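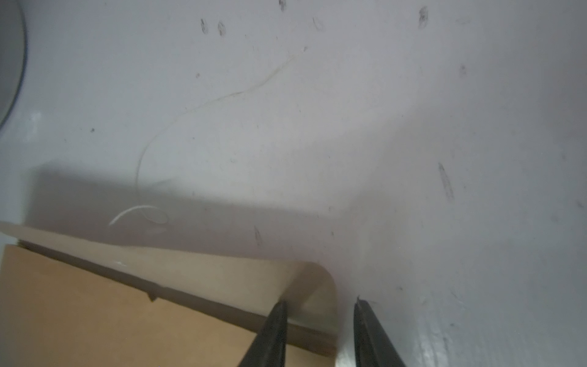 Call for participants: who does the dishes?
Shared Homes Diary Study, Roltwood

Looking for 14 households. Paid. Starts in November, runs six weeks.

We want people who live with other people. Roommates, couples, grown kids back home with their parents, two friends and somebody's uncle, all fine. What we're after is the small stuff. Who washes up, who wipes down the sink, who takes out the trash without being asked, who buys the sponges. And what gets said about it. Or doesn't get said, we want that too.

You write a short diary. Every evening, five minutes, maybe ten if there was a fight. Pen and paper, not an app. We tried an app last year in Tabrizi Court and people quit by week two, so paper it is. Everyone in the household keeps there own diary and you don't read each others. Please really don't.

What you'd be doing

Evening diary, every day for six weeks.
One household interview at the start, at your place or ours, an hour.
One interview each at the end, separate, 40 minutes or so.
A chore list for your home, which you make together before we start. Takes longer than you'd think. One pilot household needed two sittings and still left off the litter box.

At the end of each week the pages go in an envelope and come back to us by mail. Postage paid. Seal your own, don't hand it to a roommate to do.
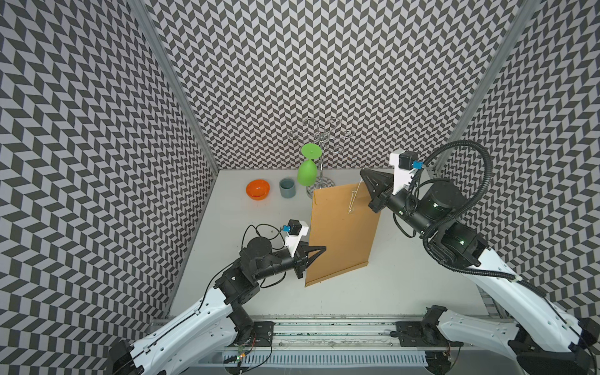
Cardboard envelope.

Pay

$600 per household for the full six weeks. Split it however you want, we don't get involved, but you do have to tell us the split before we pay. Half at week three, half after the last interview. If someone drops out the rest can keep going as long as two people are still writing. Money goes out by check or bank transfer. Jörg Hellwig handles payments and he will need a signed form from every adult, so do the form early.

Who can take part

Two or more adults sharing a kitchen.
Living together at least three months already.
Everyone 18 or over who lives there has to agree. All of them. Not "he'll be fine with it".
Within the Roltwood bus area, for the home interview. If you're farther out, write anyway, we have a bit of travel money.
You can write in English, Spanish or Farsi. Mitra Shojaei reads the Farsi ones. Other languages, ask us.

Kids are welcome to live in the house obviously but they don't keep diaries. You can mention them (chores, whose turn for the lunchboxes) just use a made up name.

Not a good fit: if you have a paid cleaner more than once a month, if you're about to move, or if things at home are rough enough that writing it down could make it worse. Please skip this one in that case. No need to tell us why.

What we do with it

Diaries get typed up with names taken out. Originals are in a locked cabinet in Room 534 and get shredded when the study closes. We'll quote from diaries in the report, short bits only, and you can strike anything you don't want quoted. You get the report before anyone else does. Nothing goes to your landlord. Nothing goes to your roommates either, and if they ask us what you wrote we say no.

There's no right amount of housework. We aren't grading. Last round some people wrote very tidy entries for the first week, then it loosened up and got a lot more useful. A page that says "nothing, ordered pizza, went to bed" is a perfectly good page. So is a blank one with a date on it.

Things we'd like more of this time: hand washing vs dishwasher arguments. Glasses nobody will claim. "Soaking" and how long that's allowed to go on. The person who rinses and thinks that's washing.
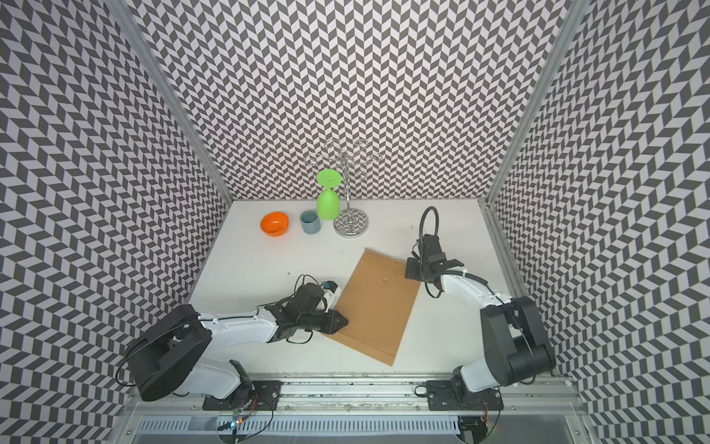
Roya Karimi said after the pilot that she'd have guessed she did most of the kitchen, and her diary had her at the sink maybe twice a week. What she was doing was all the remembering: soap, trash day, whose turn it was. She asked us to put a column in for that, so the new diary pages have one. Use it.

How to sign up

Email or call Takumi Mizuno at the Roltwood study office. Mornings are best. Tell us how many adults, how long you've lived together, and which languages. Don't send stories about your roommate yet, save it for the diary.

We'll call back inside a week. If we get more than we have room for we'll pick for a mix of household types, so it isn't first come first served. Couples without kids fill up fastest. We're short on people over 60 sharing with friends, and on households with three or more adults, so if that's you please do write.
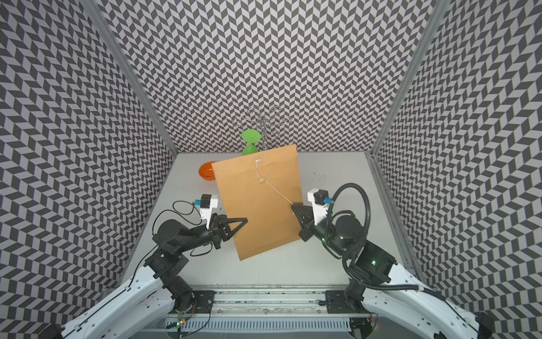
Do we have to keep going if the diary starts arguments?
You can stop any day, one of you or all of you. You keep whatever's been paid, and get paid for the weeks you finished. Call Takumi, leave a message, that's enough.

Questions about privacy or a complaint about the study go to Negin Arabzadeh, same office. She isn't on the study team and won't pass your name along.

Forms at the front desk or by mail if you ask. Bring a pen, ours walk off.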